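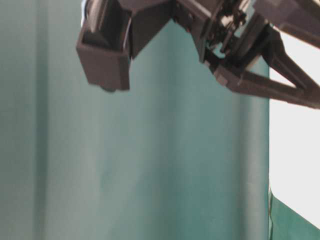
Progress report to the Sarmiento Fund
Project: the Plita backdrop room
From: Shiela Sison

Hello Dexter, and thank you for being so patient while I got this written. You asked for a proper update on the backdrop room before the next payment, so I've tried to put in the things you'd want to know as well as the things I'm just pleased about (there are quite a few of those!).

Where we are

The room is up and in use. When I last wrote we had a bare back wall, a lot of hooks and an argument about colour. The argument is over and teal won. Angelica wanted plain grey all along, and I do see her point, grey goes with everything, but it made the pale pottery look poorly and the dark pottery look worse. The teal-green cloth has enough life in it that a cream jug stands out and a brown one does too. We lived with three different samples pinned up for a fortnight before ordering, and I'm so glad we did, as the one I liked best in the shop went almost navy under our lights.

Getting it to hang smooth took far longer than I'd allowed for. The first cloth arrived folded into a tight square and the creases would not shift. We tried a steamer, then an iron on the back, then leaving it up over a weekend with bulldog clips along the bottom hem. In the end Wilfredo sewed a deep pocket into the top and bottom edges and slid a length of pole through each, and the weight does most of the work now. It gets rolled on a cardboard tube at night and never folded. There is a notice to that effect on the door, in capitals, and I make no apology for it.

Who has been using it

So far 82 people have booked a slot, mostly makers from the Plita stalls who need decent pictures for their online shops. We had hoped for more from the textile side and they have been slow to come, I think mainly because the sessions clash with their own workshop. Gintarė is going to try an evening opening on Mondays to see if that helps. She has run all the beginners' sessions herself up to now and they're lovely to sit in on. People arrive with a carrier bag of soap or spoons, looking a bit embarrassed, and go home with pictures they want to show everybody.

We've kept the groups to 10. We did let one get bigger in the early days and it was a squash, with people queuing along the corridor and one poor man holding a tray of glazed tiles for most of an hour.

The money

The cloths, poles and clips came in under what we'd put down for them. The lighting went over. We'd costed one lamp and needed 2, with one from each side, or you get a hard shadow straight across the cloth and teal turns very gloomy in shadow. I moved the difference across from the printing budget after our phone call, so the total hasn't changed, and Angelica has the receipts in order if you'd like copies.

The booking system from Satelix is working, though I can't say I love it. It sends people a reminder for the right day with the wrong time on it if they've changed their slot. They know about it and I chase them every week. Meanwhile we ring anybody who has moved their booking, which is a nuisance but has led to some nice chats.

What hasn't gone well

The blind on the side window. It's meant to keep the daylight out and it lets in a bright stripe down one edge from lunchtime onwards, so afternoon pictures come out bluer than morning ones. Wilfredo has lined it once and is going to line it again. If that fails I'd like to ask you about spending a little of what's left on a proper roller blind, and I'll send a quote first.

I also promised you a printed guide by now and it isn't done. Gintarė's notes are very good but they run to pages and pages, and cutting them down is my job. I have got as far as washing the cloth (cool, on its own, hung straight up while damp) and how far to stand things in front of it.

What's next

We're taking the room out on the road in October with a portable version for the Prokik craft weekend: a smaller piece of the same cloth, cut from the same roll so the colour matches, and a folding stand. There's enough left over for a spare, too. After that it's the evening openings, the guide, and a first go at larger pieces such as chairs, which will need the cloth to sweep forward across the floor and so will need everyone to take their shoes off.

Do come and see it, Dexter. Any morning is fine, the kettle is next door, and bring something you'd like photographed.

All the best,
Shiela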